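Notebook, Thursday, dye bench

Black wash-off trials, Ommont vs Eder
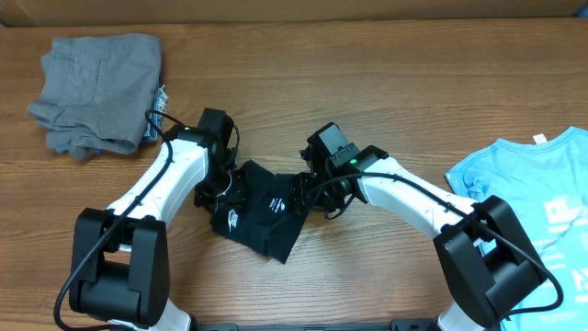

Small black piece on the table.

Started late, kettle tripped the breaker again. Ommont black first, then Eder, same cotton jersey for both, cut from the Vitstead roll. 500 ml per jar, salt in at 14 minutes like last time.

Ommont looked good in the jar, then bled like mad in the first rinse. Second rinse still gray. Third nearly clear. Rubbed a white rag on it damp and got a smudge, dry rub clean.

Eder slower to take. Kept it in 22 minutes extra and it came out more of a brown black, esp. at the seams. Rinsed clear on the second go tho. Rag test fine both ways.

Thread is the problem on both. Whatever Provel used for the hems is poly, stays pale. Tyson Bergeron says order the cotton thread and sew our own, I'd sooner overdye and see. He's probably right.

Hung both sets on the rack by the window. Don't judge color till dry!! Did that in December and wasted a whole batch.

Weights: jar 3 scale reading drifted, ignore it. Retake before the next run.

To do
- soda ash, almost out
- lot 799, check the date on the tub, lid was loose
- ask Provel what thread, and if they have undyed hems
- hot wash one from each set, keep the other for comparsion
- new rags

Eder again tomorrow with more salt and a warmer start. Leave the Ommont tub shut, it clumps. Sink strainer is full, cleaned half of it, rest in the morning.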